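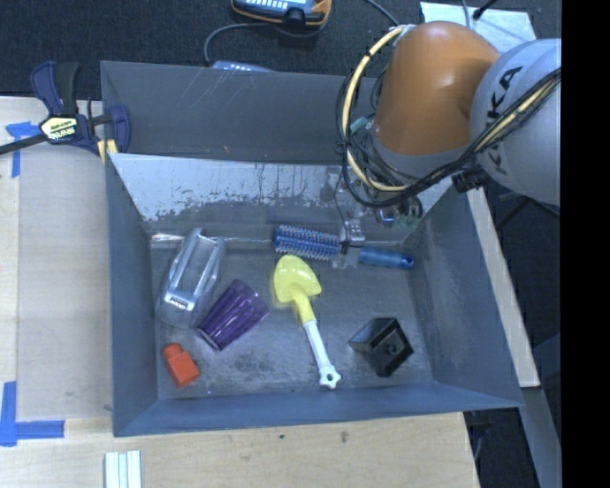 Grurnmont Layout Pad, 60 sheets

Fimier > Paper > Pads > Layout and marker

In stock. Ships flat, never rolled.

Quick version: thin white layout paper for marker roughs, storyboards, lettering, tracing over your own bad first sketch. Glued along the top edge, gray board back. Same paper as the old Grurnmont pad, new cover. If you liked the old one, order this one and skip the rest of the page.

Whats changed

Cover is heavier now and folds all the way back without cracking at the spine. Glue is softer, sheets come away clean. The old pads had a habit of taking a corner with them, especially if the studio was cold. Paper itself hasnt been touched. Same mill, same white.

New cover drawing by Lamduan Kongkaew, who also did the Gravano notebooks. Two chairs, one lamp, a lot of empty space. We like it. A few people wrote in to say they miss the plain green. Sorry, green is gone.

Paper

Smooth both sides. Bright white, slightly cool. See-through enough to trace a pencil line without a lightbox, a pen line easily. Marker-proof coating on the back, so always draw on the front (cover side up, front is the side facing you). Tear a sheet off and lose track? Drop of water on the corner. Soaks in on the front, beads on the back.

Good with: alcohol markers, fineliners, soft pencil, brush pen, ballpoint.
OK with: colored pencil, a light touch. Builds up two or three layers and then gets shiny.
Not good with: watercolor, gouache, dip pen with a sharp nib. It buckles. Please dont send us photos of it buckling, we know.

Sizes

Small. Fits in a messenger bag. Portrait only.
Medium. The one most people buy.
Large. Desk size, wants a board under it if youre working on your lap.
Storyboard. Landscape, 4 panels to a sheet in pale blue. The blue drops out on most scanners if you pull the levels up a bit.

All sizes 60 sheets except Storyboard, which is 30.

Using it for comics and spot illustration

Bethel Negash teaches the Sunday drawing class in our back room and runs everybody through one pad over the course. Her method, more or less: rough on sheet one, slide it under sheet two, fix the worst thing, slide that under sheet three. Keep going. Dont erase. She gets people up to 7 versions of the same drawing before she lets them ink, and the difference between first and last is kind of embarassing, in a good way.

Works for pairs too. If youre drawing a this-one-or-that-one kind of picture, same figure twice with a single thing different, trace the figure once and leave the sheet under both. Keeps the poses matched.

Scanning

Put a sheet of black card behind it. Without the card you get gray from the lid, and marker comes out muddy. Scan in color even for line work, convert later.

Storing

Flat. Out of the sun. Marker drawings on any layout paper will fade in a window, ours included, so if its going on a wall make a print and hang the print.

Shipping and returns

Orders in before noon go out same day, the rest next working day. Closed Sunday apart from the class. 30 days to return a pad if the wrapper is still on. If the wrapper is off and theres something wrong with the paper (creases, glue on the face, short sheets) email us a picture of the pad and the sticker on the back board. We'll send a new one, keep the bad one for notes.

Corners got dinged in the mail? Same thing, email.

Trade and schools

Full cartons only, medium and large. Storyboard pads by the carton from January, not before, the ruling takes longer to print than we planned. Ask for the Kongkaew cover or the blank one. Blank is cheaper.

Goes with

Gravano brush pen, black and warm gray
Gravano notebook, stitched
Fimier non-photo blue pencil, box
Fimier drawing board, medium. Fits the medium pad with room for a clip

Question about paper thats not answered here? Use the form, put the pad size in the subject line.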